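What Is a Beat?

Tap your foot along to a song you like. The steady tap you feel is called the beat. In rap music the word has a second meaning. A beat is also all the music that plays behind the person rapping - the drums, the bass and any tunes on top.

Most rap beats are counted in fours. You say "one, two, three, four" and then start again. Each group of four is called a bar. The kick drum makes a low thump, often on one. The snare drum makes a sharp crack on two and four. Clap on two and four and you are doing the snare's job.

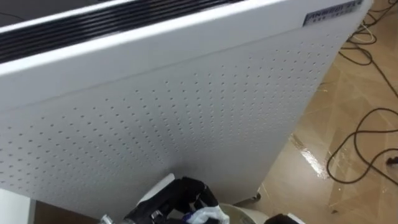 Beats also have a speed, called the tempo. Tempo is measured in beats per minute, or BPM. A song at 96 BPM has 96 taps in one minute. A slow beat leaves a rapper more room to fit in words. A fast beat makes people want to dance.

Many producers (the people who make beats) use samples. A sample is a small piece of an older recording. The producer may cut it up, slow it down or play it again and again. When a piece repeats like that, it is called a loop. Producers need permission to sell a song with someone else's music in it.
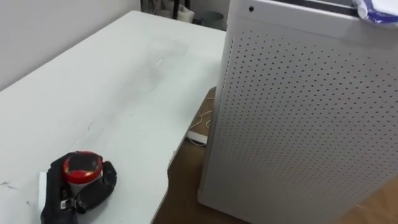
Walter Quintero made his first beat when he was 9, using a desk for the kick and a pencil for the snare. You can do the same. Hit the desk with your palm on one and three, and tap the pencil on two and four. Keep it slow at first. When it feels steady, ask a friend to say a rhyme over it, with the last word of each line landing on four.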